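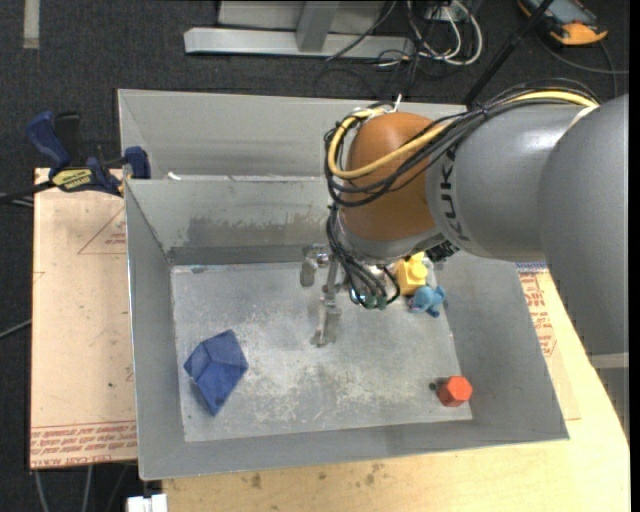
Une pince à deux doigts suffit-elle pour vider un bac d'objets dépareillés ? Pour un bac peu rempli, largement, et la Leka de chez Serkeck m'a même fait ranger mes ventouses pour un bon moment.

J'avais jusqu'ici deux solutions montées en alternance sur le KUKA : une pince Clukik, solide mais lente, et une ventouse Fluvex très bien sur le carton, désespérante dès qu'il y a du tissu. La Leka est arrivée un mercredi, et à 16 h elle prenait ses premiers objets (je comptais y passer la soirée !).

## Le montage

Trois choses m'ont plu tout de suite : la bride se visse sans adaptateur, le connecteur a un détrompeur franc, et la doc tient en 9 pages lisibles. Le passage des câbles demande plus de soin. Sur un bras de ce gabarit, il faut laisser de belles boucles au niveau du poignet, sinon ça tire dès que l'axe 6 tourne. J'ai recommencé deux fois, un peu vexé, et maintenant je laisse toujours plus de mou que prévu.

## Dans le bac

Mon test est volontairement bête : un bac en tôle grise, un chiffon bleu plié, un cube de jeu jaune avec son plot rond, une petite peluche bleue, une pièce hexagonale rouge orangé. Du mou, du dur, du rond, des facettes.

- **Le cube** : un régal. La pince le prend par les côtés, ou par le plot si on lui laisse le choix.
- **La peluche** : très bien aussi, à condition de baisser la force. J'ai fini sur le réglage 3, parfait pour elle.
- **L'hexagone** : il pivote quand on l'attrape sur une arête. En visant deux faces parallèles, plus de souci.
- **Le chiffon** : ma grande surprise ! Elle pince un pli et le soulève proprement, là où la Fluvex aspirait dans le vide. Il faut accepter de frôler le fond, donc bien régler la hauteur.

Ce que j'aime surtout, c'est la finesse des bouts de doigts – on se glisse entre deux objets qui se touchent sans tout bousculer. Avec la Clukik, je poussais souvent le voisin dans l'angle, et ensuite bon courage pour aller le chercher.

## Ce qui m'agace

Le logiciel de réglage oublie les profils quand on le ferme mal. Les embouts sont vendus par lot de 8, alors qu'on en use deux à la fois. Et contre les parois inclinées, le corps de la pince arrive au contact avant les doigts : il faut incliner le poignet, ce qui rallonge les trajectoires.

## Je la garde ?

Oui, et avec plaisir. La Clukik reste meilleure pour les pièces lourdes et je ne la revends pas. Pour du vrac léger et varié, en revanche, la Leka est la plus agréable que j'aie montée sur ce bras. Prochain essai : le même bac, avec une deuxième peluche et des embouts plus longs, dès que Serkeck en aura de nouveau en stock.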